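A month of collecting examples

July went almost entirely to collecting demonstrations for Plurnach, which is what I call the small learning setup I run at home. The goal is modest. I want a policy that can pick up the spoon and put it in the bowl without me touching anything.

The first batch was 100 demonstrations, all done with the arm in simulation. I drive the gripper with a handheld controller, and every run gets saved whether it is good or bad. I used to delete the bad ones as I went. Then I found I had no record of which starting positions gave me trouble, so now they go in a separate folder and I sort them later.

I work in sets of 8 and then take a break. After that my hands get lazy and I start cutting corners on the approach, and the policy learns the lazy approach very well.

The kitchen I am using now came from the Masus scene pack. I moved over to it because my old scene was a bare table and the results meant very little. This one has a marble counter, a sponge near the spoon, and a dining table with red chairs behind it. 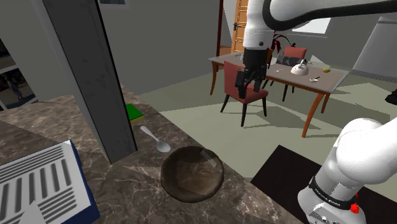
Văn wrote to me that a busy background is a waste of effort if the spoon always starts in the same spot, and that I should be spreading out the start positions before I change anything else. Fair point. I checked the first batch and the spoon hardly moved from run to run. I have since written a short script that shifts and turns it before each demonstration, and does the same to the bowl over a smaller range.

The second batch is slower. Some of the spoon angles need a wrist turn that I have to plan ahead, and I lost 2 evenings to a bug that reset the scene without resetting the arm. I am not counting those runs.

Next I want to train on the new batch by itself, then on both together, with 3 seeds each. I will post the numbers when I am back from Mekville. If the mixed set does worse, the first batch gets thrown out.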